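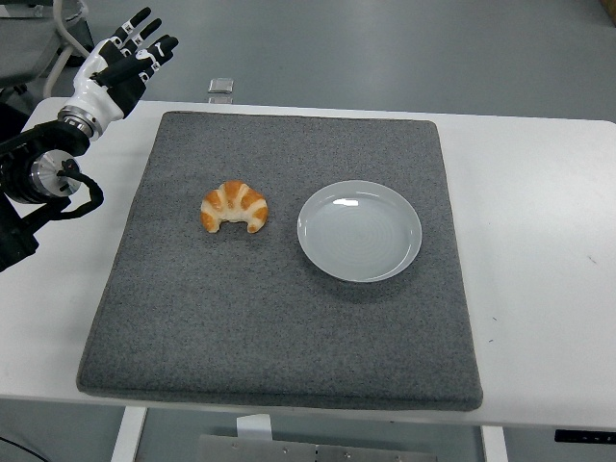
Figure 7.0 A robotic hand with its fingers open over a white table.

Chapter 7
Difficulty and the Patient Player

In this chapter you will learn
how a designer decides what a player must be able to do before a level can be finished
why two players can describe the same level as easy and as impossible
how to read the records of a playtest
how to change the difficulty of a level without changing its character

Opening case: The bridge at Mollness

Irnton is a puzzle game for one player. It was made by a team of two, Ilse Baert and Prodromos Manolakis, who worked on it in the evenings while both had other employment. The player guides a lamplighter called Osman through a town which is slowly filling with water. Osman cannot fight and he cannot swim. He can walk, climb, carry one lamp, and put the lamp down.

The first six areas of the game were received well by the people who tried them. The seventh area, the harbour of Mollness, was a different matter. At its centre there is a bridge made from planks that sink when Osman stands on them and rise again when he steps away. To cross it, the player must place the lamp on one plank, walk to the next, and return for the lamp before the first plank goes under. Baert had designed the bridge in one afternoon and could cross it with no difficulty. Manolakis could cross it too, on most attempts. They both considered it to be the best part of the game.

They then asked Songül Sarıgül, who had tested games for a larger studio, to organise a playtest. She invited players who had never seen Irnton and she asked the designers to sit behind them and to stay silent. In the harbour, one player after another stopped at the bridge. Some of them believed that the lamp was the problem and tried to cross without it. Others understood the solution almost at once, but could not press the buttons in time. One player, Fadime Ekinci, made 238 attempts at the bridge. She wrote afterwards on her form that she had enjoyed the evening very much, and that the harbour was her favourite place in the game.

Manolakis wished to make the planks sink more slowly. Baert was against it. In her opinion a slow bridge was only a corridor with a delay in it, and she pointed to the form from Ekinci as proof that the bridge was good. Sarıgül replied that one form is one form. She proposed that, before they changed any number, they should write down what the bridge was asking from the player. This was their list:

To see that the planks sink.
To see that the lamp has weight as well.
To form a plan with three steps and keep it in mind.
To carry out the plan with the correct timing.

When they compared the list with the records, they found that most players failed at the second point and not at the fourth. Nothing in the earlier areas had shown that the lamp had weight. The designers knew this fact so well that they had forgotten to teach it. They left the speed of the planks as it was. Instead they added a small scene in the sixth area, where Osman puts his lamp on a wooden crate and the crate sinks a little. At the second playtest the bridge was still the hardest place in the game, but far fewer players gave up there.

7.1 What do we mean by difficulty?

In daily speech we say that a game is hard, as if the hardness were a property of the game alone, like the number of its levels. For a designer this way of speaking is not sufficient. Difficulty is a relation between a task and a person. A jump that is simple for someone who has played platform games since childhood can be a serious obstacle for someone who is holding a controller for the first time.

It is therefore useful to divide difficulty into parts. In this book we use the division suggested by Ertuğrul Türkmen in his lectures on level design. He speaks of difficulty of perception (does the player notice what is important?), difficulty of reasoning (can the player find out what to do?) and difficulty of execution (can the player do it with the hands, in the time that is given?). Most levels contain all three parts, but seldom in equal amounts. The bridge at Mollness was thought by its designers to be a test of execution. For most of its players it was a test of perception, and an unfair one.

The word "unfair" needs some care. Players use it for many things: bad luck, a slow menu, an enemy they dislike. We shall use it in a narrow sense. A task is unfair when it depends on knowledge that the player has had no reasonable opportunity to obtain. According to this definition a very hard task can be completely fair. In Virker, a racing game which we discuss in section 7.4, the last track has 300 gates and must be finished without touching any of them. Every gate, however, obeys rules which the player has met on the first track.

Before you continue, choose a game which you once left unfinished. Write down the place where you stopped, and under it make a list like the one made for the bridge. Keep the page, as you will need it again for the exercises at the end of section 7.2.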